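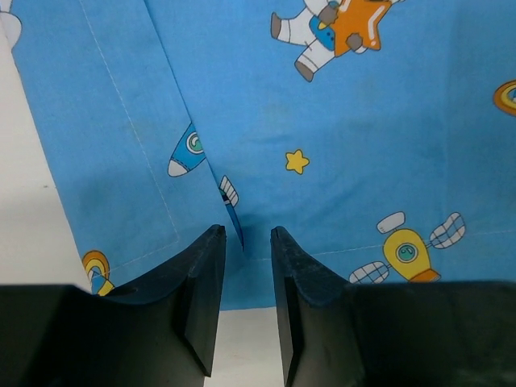

How Cloth Is Printed

Most patterned cloth begins as plain cloth. The pattern is added later by a machine that puts colour onto the surface. Cloth made this way is called printed fabric. If the pattern is made by crossing threads of different colours, it is called woven pattern, and it is a separate subject.

A simple test will often tell you which kind you have. Turn the cloth over. On printed fabric, the back is usually paler than the front. On a woven pattern, such as a checked tea towel, the colours are about as strong on both sides.

Getting the cloth ready

Cloth that has just come off a loom is called greige (say "gray"). It is a dull cream colour and it does not soak up water well. Cotton plants make a natural wax, and weavers add a paste called size to stop the threads from snapping. Both must be washed out. The cloth is then bleached so that the colours will look the same from one end of the roll to the other.

At the Okabe mill in Stusdale, a full roll of cotton is 100 metres long. The washing and bleaching are done in one long line of tanks, with the cloth pulled through over rollers.

Dyes and pigments

Two kinds of colouring are used.

A dye dissolves in water. Its particles are extremely small and travel into the fibre itself. Some dyes form a chemical bond with cotton, so they are hard to wash out.

A pigment does not dissolve. It is a very fine coloured powder that sits on the outside of the fibre, held in place by a kind of glue called a binder. Pigment printing is cheaper and uses less water, but the cloth can feel a little stiff.

Printing with screens

A screen is a fine mesh with some of its holes blocked. Thick coloured paste is pushed across it with a rubber blade called a squeegee. Paste goes through the open holes and lands on the cloth. Where the holes are blocked, the cloth stays bare.

Each screen prints one colour. A pattern with a blue background, yellow stars and red planets needs at least three screens. They must line up exactly, and the lining up is called registration. If registration is poor, you may see a thin white gap beside a shape, or two colours overlapping where they should only touch.

Large mills use rotary screens. These are metal tubes with tiny holes, and the squeegee is inside the tube. The tubes turn as the cloth runs underneath. The pattern repeats each time a tube makes one full turn.

Printing with ink jets

Digital fabric printers work much like a home printer, on a larger scale. Print heads move back and forth and spray tiny drops of ink. No screens are needed, so a pattern can be changed quickly. This suits small orders. For long orders, rotary screens are normally faster.

The Pirken printer at Okabe has 36 print heads. In one morning it printed 878 metres of curtain fabric. The rotary machine next to it printed 1,236 metres of pyjama cotton in less than half that time.

Fixing the colour

Fresh print would come off on your hands. It has to be fixed. Pigment prints are baked in a hot oven so that the binder sets. Many dye prints are steamed instead, because steam carries the dye into the fibre. After steaming, the cloth is washed to remove dye that did not bond.

Sławomir Pawlak tests finished cloth at the mill. He rubs each sample with a dry white cloth and then with a damp one, and compares any mark left behind with a grey scale. Grade 5 means no mark can be seen. Grade 1 means a heavy mark – cloth with that result is not sold.

Finding the repeat

You can look for the repeat on a printed pillowcase, curtain or bedsheet. You will need a ruler or tape measure.

Choose one shape that is easy to recognize. Look straight up or down the cloth until you find exactly the same shape again, with the same neighbours on every side. Measure from the top of the first shape to the top of the second. The answer in centimetres is the length of the repeat.

Check the neighbours carefully. Designers often draw several versions of the same shape and turn them at different angles, so two rockets that look alike may belong to different parts of the pattern. If you cannot find a match, the repeat may be longer than the piece of cloth.

Words to know

Binder: a glue that holds pigment on fibres.
Greige: cloth that has not yet been washed, bleached or coloured.
Registration: the lining up of colours in a print.
Repeat: the section of a pattern that is printed over and over.
Squeegee: a blade that pushes paste through a screen.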